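Gullico river test kit, reviewed

The Gullico kit measures nitrate, phosphate and turbidity in river and harbour water. I used it on the Villow outfall through February, taking 52 samples against a bench meter. 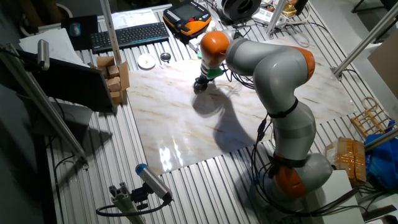

Marble-patterned board on a ribbed aluminium table.

Nitrate readings stayed within 9 per cent of the meter. Phosphate was weaker, reading low in brackish water — the leaflet mentions this only in a footnote.
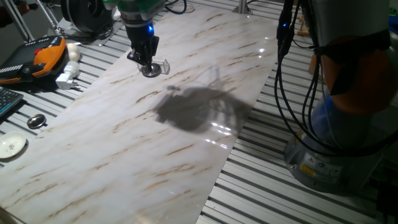 Page 6

Turbidity uses a clear tube with a printed disc at the base. It is slow in poor light but repeatable. The box holds reagents for 100 tests.

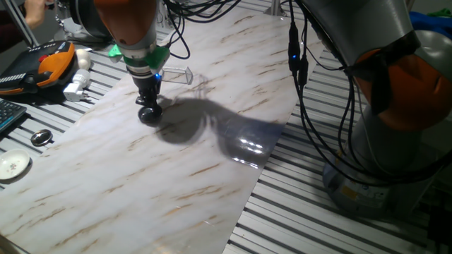
Phosphate colour is matched by eye against a card with six steps, and the two palest are hard to separate. Background matters. A long marble-patterned sheet like this one would make a poor choice; plain white paper works better.

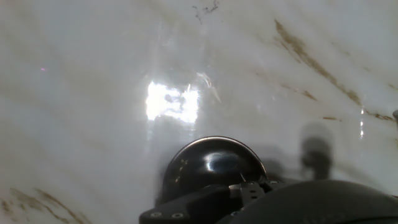 Brown and tan veining on white, close up.

For screening at Gondal or Jumley the kit is adequate. Permit work still needs a laboratory. Refills are sold separately.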